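Two arms, one phone and a lot of cable: how the Bosena bench is looked after

By Severyn Sirko
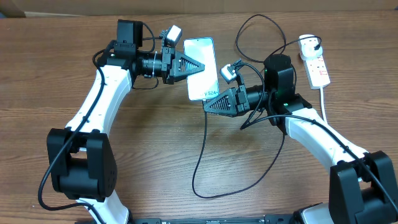
The Bosena bench with a phone between the grippers.

The brochure for a two-arm bench says it can be running in an afternoon. I have looked after ours since September and I would like to meet the person who had that afternoon. The arms bolt on quickly enough. Everything afterwards is where the time goes, and most of it has little to do with robots and a great deal to do with leads.

Members have been asking what the bench costs us in hours, so I went through the logbook. It has 137 entries. Of those, 14 deal with motors, which is what everyone expects to fail. I went in assuming the same and ordered spare motors from Helo before I ordered spare cable. We still have the motors.

The usual fault goes like this. An arm stops answering partway through a movement, or answers late, and whoever is on the bench decides the software has crashed. They restart it. It works for a while. Then it does it again with the elbow at full stretch, and they restart it again. By the time I'm told, there have been several restarts and a theory. I ask them to switch off, hold the arm and bend the elbow slowly by hand while watching the cable that runs along the outside of the link. If it goes tight before the joint reaches its limit, there is your crash.

We now leave slack at every joint and check it with the arm at both ends of its travel, since a loop that looks generous with the arm folded can be as tight as a guitar string when it reaches. Cable ties go on firm enough to stop the lead sliding and no firmer. I have cut off plenty that were pulled up until the jacket pinched. Trim the tails flush, too. A proud tail will scratch your wrist every time you reach past it.

The phone job deserves a word. Plastum asked us to have the arms pass a handset from one gripper to the other while it stayed plugged in to charge, and somebody upstairs called this a simple handover. The phone is the easy bit. A charging cable is a third thing on the table that moves when it pleases, and it will find the lower part of an arm if there is any way of getting there. Before each session we lay it out in one wide loop, then walk both arms through the whole pass at slow speed with a hand near the switch. If the cable drags, we move the loop and do it again. I have been told this is overcautious by people who have never had to straighten a charging plug.

Grippers next. The lattice jaws are good on a flat phone and I have no quarrel with them, but they pick up grime and then they slip. Wipe them with a barely damp cloth and let them dry. No solvent, whatever Onyshchenko's forum says. Look for splits at the thin ribs near the tip, and change jaws in pairs. One new and one worn will grip crooked, and you'll spend your morning adjusting numbers on a screen to make up for it.

The wrist cameras cause more grief than their size suggests. They get knocked when somebody changes a jaw, and a small knock is plenty. We keep a reference view saved for each wrist and compare it at the start of the day. If the two don't line up, loosen the mount, set it, tighten it and save nothing until the arm has been moved and brought back. I skipped that last part once and lost a Tuesday.

As for the power strip, it stays where you can reach it without leaning across either arm. Support the arm before you switch off at the wall, as the joints may let go and the whole thing will come down on whatever colour of phone you have left underneath.

Helo would like to sell us a yearly service plan for $371 an arm. I read it twice. It covers the motors, it covers the housings, and it excludes "wear to external cabling and customer accessories". I've declined for now and put in for four spare cable sets instead. If the motors all die next month, I'll print a correction.

Anyone booking the bench should read the card taped inside the cupboard door first, and write down any restart in the logbook, including the ones that seemed to fix it.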